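Longate Community Wash House – progress report to the Macedo Fund
Wednesday, August 28, 2024

We are now well past the halfway mark of the grant, and I am very glad to say that the refill shelf has become part of everyday life at Longate. When we wrote to you in April we had 55 households signed up and rather a lot of muddle over bottles. We now have 70 households, and the muddle is much reduced (though I would not like to promise it has gone for good!).

The biggest change has been settling on pump bottles for the counter. People had been tipping from the big containers, which was hard on the wrists and harder on the floor, and we must have mopped that corner more than the rest of the building put together. A white bottle with a blue pump top is easy to spot and easy to ask for. 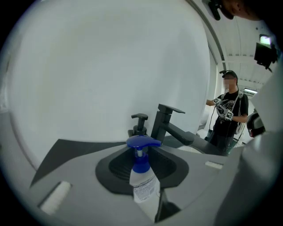 We spent £400 on bottles, pumps and spare collars, all ordered through Relex, who were patient with our changes of mind. The labels remain our weak spot. Several older visitors have told us the small print is a struggle, so we would like to add a large plain label to every bottle – just the name and how many pumps to use.

The Virnville branch has asked to start a shelf of its own, and we have set aside £500 from the second payment for that, if you are happy with it. The cupboard there still needs a lock and a lower shelf, and we hope to have both fitted before the next report.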